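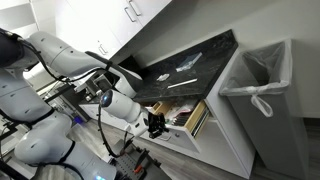

Every kitchen has a junk drawer, and I've been selling people ways to deal with theirs since I started Cinlow. Mine fills up with takeout menus, dead pens and birthday candles, and I bet yours isn't far off! Ours at the studio has light tan wooden sides and a jumble of papers in it, pink ones and white ones, with a few dark things standing up toward the front, and there's a thin white stick up on the counter that still needs a home. So that's the drawer I'm using to kick off our Drawer Day, on Sun 31 August.

I'm Colette Cordier, and I'd love for you to join us. The idea is simple: pick one drawer, give it 60 minutes, and stop when the timer goes off (yes, even if you're on a roll). We've put together a free sorting sheet to go with it, and 128 households have already signed up, which made my whole week.

Willy Stevens wrote the sheet with me, and he's pretty strict about it. "Take the papers out first and read them standing up," he says. "If you sit down you'll be there until dinner."

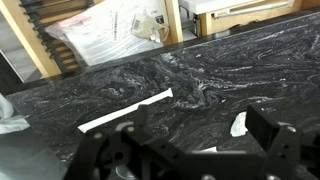

My own rule is that the counter doesn't count as a place to keep things. Stuff can sit there while you sort, and then it goes in the drawer, in another room or in the trash. I like to tie up the bag before I make coffee, so I don't go fishing for things I just threw out.

We're also bringing out the Poulain, our new set of drawer dividers. They slide to fit, and they lift right out when you want to wipe up the crumbs. A set is $90 and it'll be in the Cinlow store from Drawer Day on.

To get the sheet, or to ask about the dividers, stop by the store or write to Emília Mikuš at our press desk.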